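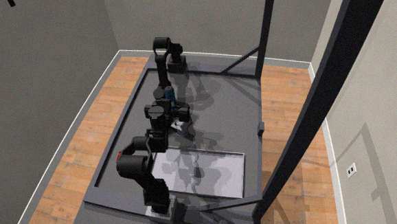
Nondel: zwei Arme an den Schmalseiten, Arbeitsfläche mit umlaufendem Rand

Nondel – Zweiarmzelle für Schraub- und Montageaufgaben

Zwei Arme, ein Tisch, ein gemeinsamer Arbeitsraum in der Mitte: Mit Nondel lassen sich Schraubarbeiten einrichten, bei denen eine Seite hält und die andere dreht. Beide Arme erreichen die Tischmitte und können dort am selben Bauteil arbeiten. Wer schon einmal versucht hat, ein kippeliges Werkstück mit nur einem Greifer zu verschrauben, weiß, wie viel Vorrichtungsbau einem das erspart!

Die Zelle kommt von Mkhize, die Steuerung heißt Amov. Wir liefern beides zusammen, richten vor Ort ein und bleiben auch danach Ansprechpartner für Wartung und Ersatzteile.

Aufstellen und ausrichten

Der Tisch braucht einen ebenen, festen Boden und auf allen Seiten genug Platz, dass man mit dem Werkzeugkoffer herumkommt. Zuerst wird der Tisch in Waage gebracht, dann das Gestell darüber nachgezogen, zuletzt kommen die Arme auf ihre Sockel. Diese Reihenfolge bitte einhalten. Ein nachträglich verspanntes Gestell verschiebt die Kamerahalter, und dann darf man die Kalibrierung gleich noch einmal fahren.

Die Kalibrierung selbst läuft in Amov geführt ab. Jeder Arm tastet 6 Punkte auf der Arbeitsfläche an, danach treffen sich beide Greifer über der Mitte und gleichen ihre Koordinatensysteme ab. Das sieht beim ersten Mal richtig elegant aus, und man kann in der Zeit gut einen Kaffee holen (die Fläche muss dafür allerdings leer geräumt sein, auch die Ablageschale kommt herunter).

Werkzeuge und Ablage

Nondel arbeitet mit einfachen, greifbaren Werkzeugen. Einen Wechselflansch gibt es auf Wunsch, für viele Aufgaben genügt aber der Zweifingergreifer, der das Werkzeug am Griff aufnimmt. Entscheidend ist, dass jedes Teil einen festen Platz hat und die Lage in Amov hinterlegt ist. Liegende Werkzeuge funktionieren gut, solange der Schaft frei bleibt und der Finger unter den Griffkörper kommt.

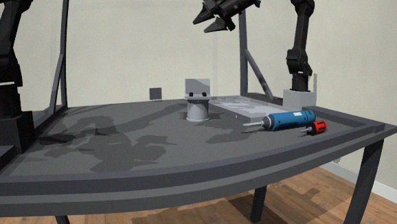

Arbeitsfläche mit heller Halterung, blauem Schraubwerkzeug und kleinem roten Werkzeug

Für die Werkstückaufnahme empfehlen wir eine Halterung mit ebener Auflage, die von beiden Seiten zugänglich ist. Wer eigene Halterungen mitbringt, schickt uns am besten vorab die Maße, dann prüfen wir die Anfahrwege in der Simulation. Gerade Winkel und hochstehende Platten nehmen dem Handgelenk schnell den Platz, den es beim Eindrehen braucht.

Schrauben: die Feinarbeit

Hier macht die Zelle am meisten Freude. Amov führt den Einsatz zuerst mit geringer Kraft an den Schraubenkopf, sucht mit kleinen Drehbewegungen den Sechskant und steigert das Moment erst, wenn der Einsatz sitzt. Bei mehreren Schrauben an einer Platte bewährt sich die alte Werkstattregel: alle ansetzen, über Kreuz anlegen, dann über Kreuz festziehen. In Amov lässt sich die Abfolge frei festlegen, und jede Position kann einzeln übersprungen oder wiederholt werden.

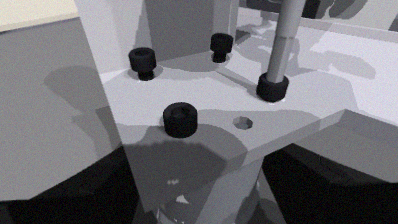

Wichtig ist ein gerader Anfahrwinkel. Steht der Schaft schräg zum Kopf, rutscht der Einsatz unter Last gern heraus und nimmt die Kanten mit. Wir stellen deshalb bei der Einrichtung für jede Schraubenposition eine eigene Anfahrt ein und fahren sie 3 Mal ohne Moment durch, bevor zum ersten Mal richtig angezogen wird.

Pflege und Wartung

Der tägliche Aufwand ist erfreulich klein: Fläche abwischen, Greiferfinger auf Späne prüfen, Einsatz anschauen. Ein abgerundeter Einsatz wird sofort getauscht. Alle 400 Betriebsstunden kommen die Sockelschrauben der Arme und die Streben des Gestells dran, danach folgt eine kurze Kalibrierfahrt. Gelenkdeckel bitte geschlossen lassen, dafür kommen wir vorbei.

»Am liebsten zeige ich den Leuten den Einsatzwechsel«, schreibt Vinzenz Wyss, der bei uns die Inbetriebnahmen macht. »Wer den einmal selbst gemacht und danach neu vermessen hat, traut sich auch an den Rest heran.«

Lieferumfang

Tisch mit Rand und Gestell
Zwei Arme mit Zweifingergreifer
Ablageschale
Steuerung Amov mit Simulationsmodul
7 Schraubeinsätze, Innensechskant
Einweisung am Aufstellort

Ansehen und ausprobieren

Im Vorführraum in Nikville ist eine Zelle aufgebaut – eigene Bauteile sind ausdrücklich willkommen! Die nächsten freien Plätze für Einweisungen gibt es im Januar. Anmeldungen nimmt Vinzenz Wyss entgegen, bitte mit Angabe der Schraubengröße und, falls vorhanden, einer Zeichnung der Halterung.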